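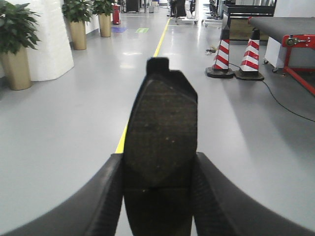

Fevero arm build: frequently asked questions

What is Fevero?

Fevero is a pick-and-place arm with a two-finger gripper, built by members of the Grorkham shared workshop. The job we set it is picking up car brake pads and putting them down again in a row. The arm itself was bought second-hand. The fingers, the wrist bracket and the wiring loom are our own work.

Can I build one at home?

Yes, if you have a room where you can keep people and pets out of reach while it runs. A spare bedroom is tight. A single garage with the car out of it is fine.

How much did it cost?

The parts we added came to £1132, including two sets of fingers that we threw away. The arm was paid for separately by the workshop and isn't in that figure.

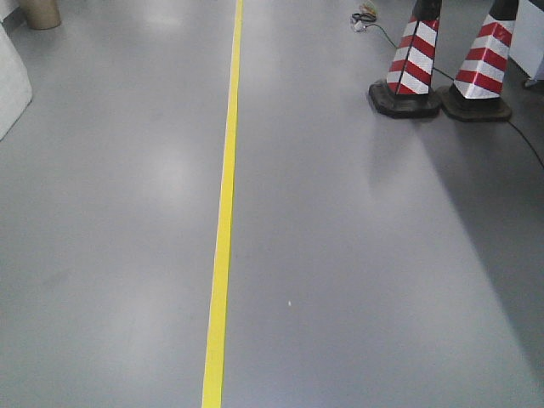 Which software does it run?

We use Lukumay, which handles the arm and the gripper from the same program. It runs on an old desktop PC with no graphics card. Save your positions to a separate file before each update, as the updater has wiped ours once already.

Why brake pads?

They are heavy for their size, flat on one side and awkward on the other, and a worn set costs nothing if you ask at a garage. The backing plate gives the fingers something hard to hold. Clean used pads outdoors with a damp cloth and wear a mask — never blow the dust off with an air line. 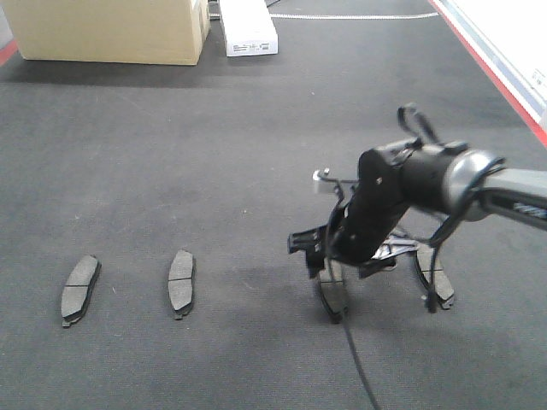 Four brake pads on the carpet, the arm reaching in over the right-hand side.

How fast does it move?

Set the speed limit to 50 per cent for anything you have already tested. New moves start much lower than that, with one hand on the stop button. We haven't found a reason to run it at full speed.

The gripper drops the part halfway through a lift. What should I check?

Look at the finger screws first, then the grip force. We have ours at 60 per cent in the Lukumay settings. If the pad turns in the fingers before it falls, you are holding it too far from its middle. Move the grip point by 3 mm and try again.

Do I need floor markings?

At home, a strip of bright tape just outside the arm's full reach is enough. Measure with the arm stretched out and a part in the gripper, then add a bit more. In a shared space the line needs to be one that people will notice while carrying something. 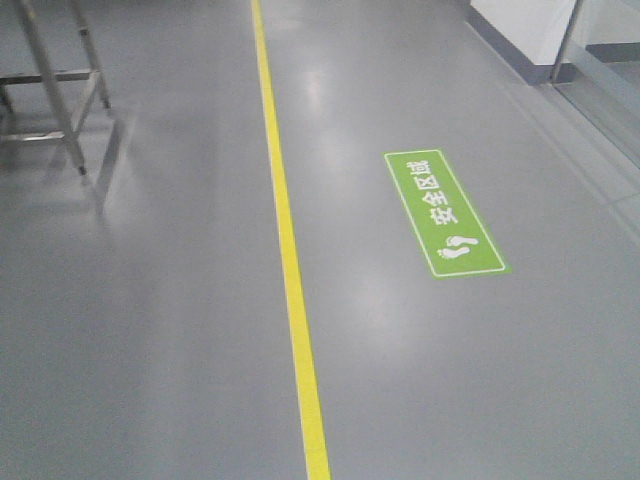

Clean the floor with a degreaser before you put any tape down, and leave it overnight before anyone wheels a trolley over it. Cheap tape lifts at the ends, so press them down with a roller and cut the corners round.

Where can I get the drawings?

The finger and bracket drawings are on the Plolia page, along with the parts list. The wiring diagram there is from March and still shows the old connector at the wrist. A new one will go up when it has been checked.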